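Wrist camera checks before a shift – what's your rule?

prakaser_pete
Hi all, we're writing up a start-of-shift sheet for the arm at Flaltside and I've been told to keep it to one page (ha). My question is about the wrist camera. Do you lot insist on a saved still before the first pick, or is a glance at the live view enough? I'd like a still every time, parked low over the fabric, filed with the job number. My boss thinks it's paperwork for the sake of it.

Zelach
Glance for me. We did 600 picks last week and saved 5 stills, all after a tool change. More than that and people stop looking at them.

Sofia Raptis
I'm with Pete! A still gives you something to compare. My rule is same park position, same job name, and write down how much of the view the gripper takes up. Job 372, for anyone who wants to argue:

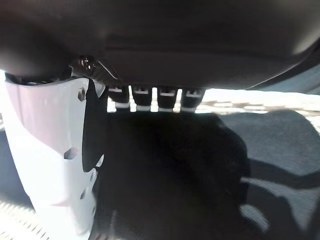

Last edited by Sofia Raptis on 27th March

The housing takes nearly all of the top third there, and I'd put that on the sheet as a number you can check. I'd also have a line for exposure – the strip behind the four black fittings is blown right out, while the cloth underneath goes nearly black in the middle. You can still make out the weave over on the right, so I'd pass it for cloth work, but I wouldn't want to judge an edge in that dark bit.

Zelach
See, I'd fail it. If the middle's that dark, the middle's no good to me, and that's where I pick.

Sofia Raptis
Fair, but then your rule needs to say so in writing, and last I saw it said "view clear". Clear to whom?

Thygesen
We went through all this in January. Ended up with a still after every tool change plus the first job of the day, and the bracket bolts checked by hand with the power off. The picture doesn't replace the spanner.

prakaser_pete
Pinching that, thanks. Does the hand check go before or after the still?

Thygesen
Before. Then if anything's shifted, your still shows the new position.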